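# Flornden, Assembly Workshop: Minutes of the Automation Working Meeting, September

Started 2:30 p.m. in the small room next to goods-in. Minutes by Octavian Oprea.

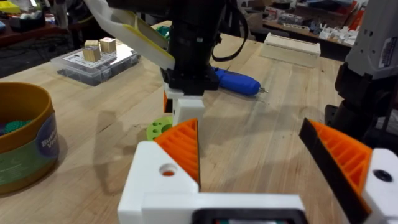
Grarkis asked for it to be minuted that the bench operators had heard about the second shift pattern from the notice board before they heard it from a supervisor, and that this should not happen again when the next cell is planned. Oprea accepted the point. Shift changes connected with the cells will go to the operators concerned before they are posted.

## 1. Minutes of the last meeting

Accepted with one correction. Item 4 said that operators "may" stop a cell. It should say that any operator may stop any cell at any time without asking, and that the stop is logged by the cell lead afterward.

## 2. Actions carried over

- Stop log moved from the office to the bench side. Done.
- Second set of finger pads ordered. Done, delivered short. Supplier contacted.
- Written job description for the cell lead role. Not done. See item 5.
- Noise reading at the packing end with both cells running. Not done. The meter was away for calibration. Carried over.

## 3. Status of the benches

Flandmont reported on the bench cells. The arms now do part presentation and simple placing on the small housings. Screwdriving stays with the operator. The joint trial of handing the driver from arm to operator has been dropped for the present: the operators found it slower than picking the tool up themselves, and the grip on the handle varied between attempts.

Stops on the main bench came to 41 for the period. Of these, 30 were part pickup faults and 11 were operator stops. All 11 operator stops were reviewed. Three were for parts arriving in the wrong orientation, and the rest were for the operator needing room to reach in. Flandmont said the second group should not be treated as faults. They show that the arms come back to the middle of the bench too early in the cycle.

Discussion followed on the return position. Two options:

1. Park both arms farther back between cycles. Costs cycle time on every part.
2. Keep the present park position and add a foot switch so that the operator releases the next cycle. Costs nothing when the operator is ready, and lets the operator set the pace.

Option 2 preferred. Grarkis noted that the foot switch has to be usable from a chair as well as standing, and that the cable must not cross the walkway. Văduva asked whether release times would be recorded per operator. Oprea said the controller stores a time for every release by default, and that this can be turned off. Agreed that it will be turned off before the switch is put into use, and that the setting will be shown to the operators on the screen and not just reported to them.

**Decision:** foot switch to be fitted on the main bench. Release times not stored.

## 4. Fingers and grippers

Flandmont reported that the printed ribbed fingers hold the small housings well, but wear differs between the sets. The padded fingers last longer on painted parts. The unpadded ones are easier to clean and leave less residue. No single type will be chosen yet.

Changing a finger now takes two screws and a check cycle. Operators on the bench have been doing this themselves, which was not in the original plan. The maintenance side raised the question of who signs for it. After discussion:

- A trained operator may change fingers and pads on any gripper.
- Changes to the wrist, the gripper mount or any cable remain with maintenance.
- The check cycle is run with the guard speed on, with the person who made the change standing at the stop button.

Văduva said the training for this should be done at the bench with the cell powered down, one person at a time, and should not be a slide set. Agreed.

Loose pads and spare printed parts have been collecting on the rear shelving. Flandmont will sort these and discard anything without a revision mark. Parts with a mark but no matching drawing go back to the print room.

## 5. Roles and pay grades

This item took up most of the meeting.

Oprea set out the present position. Before the cells, the main bench had assemblers at a single grade, with one of them acting as lead informally. Since the cells came in, the work has split. Part of the day is still assembly. The rest is loading trays, clearing pickup faults, checking orientation, changing fingers and filling in the stop log. None of this is in the job description, and three people now do most of it.

Grarkis said the operators do not object to the work itself. The objections are these:

- The people who clear faults are the people who learned early, and others have not been offered the same time at the bench.
- Fault clearing is counted as downtime in the weekly report, so the most experienced operators appear the least productive.
- When both arms are running well, the hand work left over is the awkward work: bent clips, tight screws, short cables. Hands and wrists get tired faster on that than on a mixed day.

Văduva confirmed the last point from the assemblers' own notes. The easy placing used to give the hands a break between the hard jobs, and that part has gone to the arms. She proposed rotation off the bench every two hours, with inspection or kitting in between. Flandmont asked whether inspection could absorb the additional people. Grarkis thought it could if kitting took one of them in the mornings.

Oprea said that a change of grade for the cell lead role has been agreed in principle with the site office, but that no figure has been set. He would not give a date. Grarkis asked that the minutes show the operators consider this overdue. So recorded.

On the weekly report, agreed that fault clearing will be entered as its own category of work. It will no longer be listed under downtime.

**Decisions:**

- Cell lead job description to be written with the operators who now do the work, and circulated before the next meeting.
- Bench time for cell training to be offered to every assembler on both shifts. A list of who has been offered it, and when, goes on the wall by the kitting racks.
- Two-hour rotation on trial until the next meeting. Văduva to collect comments in writing or by word of mouth, names optional.

## 6. Head count

Asked directly by Grarkis whether the second cell would reduce the number of assemblers. Oprea replied that no positions are planned to close in connection with the second cell. He could not speak for the period after that. Temporary contracts will be handled as before, on order volume. Grarkis asked for this in writing from the site office — a minute of this meeting is not enough. Oprea to request it.

## 7. Bench order and hand tools

Short item. Hand tools are to be kept outside the reach of the arms when the cell is in automatic. In setup mode they may be on the bench, provided the arms are at reduced speed. Flandmont will tape the reach limit on the bench top once the park positions are confirmed. Tape color to be different from the yellow used for the floor walkway.

Food and drink remain off the benches, including during setup.

## 8. Any other business

- Night shift asked for the fault screen messages in plain words. "Grasp state invalid" is to become "Part not held — check tray." Flandmont has a list of the others and will pass it around for wording.
- The low warning tone is hard to hear next to the compressor. A light was suggested. To be looked at with the noise reading.
- Gloves: the thin gray ones may be used near the cell. The loose cotton ones may not.

## Actions

| Action | Who | When |
|---|---|---|
| Fit foot switch, main bench; turn off release time storage | Flandmont | Before next meeting |
| Finger change training at the bench | Văduva, Flandmont | Start this month |
| Sort spare printed parts | Flandmont | Before next meeting |
| Draft cell lead job description | Oprea, with operators | Circulate before next meeting |
| Post training offer list | Oprea | This month |
| Rotation trial, collect comments | Văduva | Report next meeting |
| Written statement on positions from site office | Oprea | Request at once |
| New category in weekly report | Oprea | Next report |
| Noise reading, packing end | Grarkis | When meter is back |

Closed 4:10 p.m. Next meeting in October, same room, start moved to 1:45 p.m. so that the late shift can attend before handover.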